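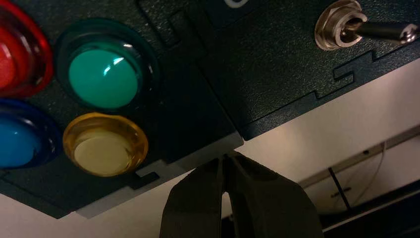 Handout 3: Boxes, joints and why corners matter

Welcome back, and well done to everyone who got through the reading on timber movement, which I know is a bit of a slog (the tables at the back are worth keeping, even if you only look at them once a year). This week we leave the material alone for a while and think about the corner, the place where two flat pieces meet and have to be persuaded to stay together. Most of what goes wrong with a box goes wrong there, and most of what people admire in a good box is there too.

Please read this before the session and bring it with you. There is space in the margins for your own scribbles, and I hope you will use it!

1. What a corner has to do

Think about a drawer. Every time you open it you pull on the front, and the front would quite like to come away in your hand and leave the rest behind. The sides have to hold on to it. A drawer that is opened in the morning and again at night is tugged and shoved for years on end, usually by somebody in a hurry, and the joint has to take all of it without loosening.

A box that sits on a shelf has an easier life, but it still gets picked up by one end, dropped now and then, and packed too full. When you are choosing a joint, start by asking which way the pieces will be pulled. Draw a little arrow on your sketch for each pull. I still do this, and my sketches look like weather maps by the time I have finished.

2. The butt joint

One piece is set square against the other and glued. It is quick and it is weak, as the end of a board soaks up glue like a biscuit in tea and leaves very little behind to do the holding. Nails or screws help. Plenty of old packing crates were made this way and did their job perfectly well, so please don't be snobbish about it.

3. The mitre

Both ends are cut at an angle so that the join runs through the corner and no end grain shows. It is lovely to look at and rather miserable to glue up, with the pieces sliding about under the clamps. Picture frames are the usual home for it. You can strengthen a mitre with thin slips of wood let in across the corner, and we shall try this with the offcuts in the second half of term.

4. The finger joint

Also called the box joint or comb joint, depending on who taught you. Square fingers are cut along the end of each piece and they slot into one another, like folding your hands together. The strength comes from all those inner faces, which give the glue a great deal more to hold. The joint has no slope to it, so before the glue goes in you can slide it apart again quite easily.

A small sum may help. Take a box side 138 mm tall with a butt joint at the corner: you have one strip of glue, 138 mm long and as wide as the board is thick. Now cut fingers along the same edge, each as long as the board is thick, and add up the faces between them. Work it through for a board 8 mm thick and see what you get. (Bring your answer, right or wrong. The wrong ones usually lead to the better conversation.)

Two practical points. Mark your waste with a pencil cross before you cut, every single time, and keep the crosses on until the joint goes together. And cut a test piece first from the same board. A fit that you can press home with your hands is what we want; if you find yourself reaching for the big mallet, stop and have another look.

5. The dovetail

The fingers become tails, wider at the tip than at the root, so the joint can only come apart in one direction. On a drawer, the tails go on the sides, and the pull from the front then works against the slope. People get very worked up about the right angle for the slope. For our purposes, anything that looks neither nearly straight nor badly splayed will serve, and I would much sooner see you cut to the line than fret about the ratio.

You will meet the through dovetail first, where the ends show on both faces. The lapped dovetail, which hides behind the drawer front, comes later.

6. Two chests to compare

For the discussion we shall look at the Flavetby chest and the Dremden chest, both in your picture pack. The Flavetby chest is nailed throughout, with iron straps at the corners. The Dremden chest is dovetailed, plainly and a little unevenly, and then painted over so that none of the work shows. Have a think about who might have wanted each one, what they could pay and what they meant to keep in it. Write down a few lines on each, 300 words altogether at the most.

7. For next time

Cut one finger joint and one dovetail in softwood, using boards no wider than your hand. Label them with your name and leave them on the shelf by the glue cupboard. Allow 20 minutes for the marking out alone, and longer if you are new to the gauge.

The Partanen marking knives are in the top drawer and the Alia saws are on the rack. Please put them back dry, with the guards on.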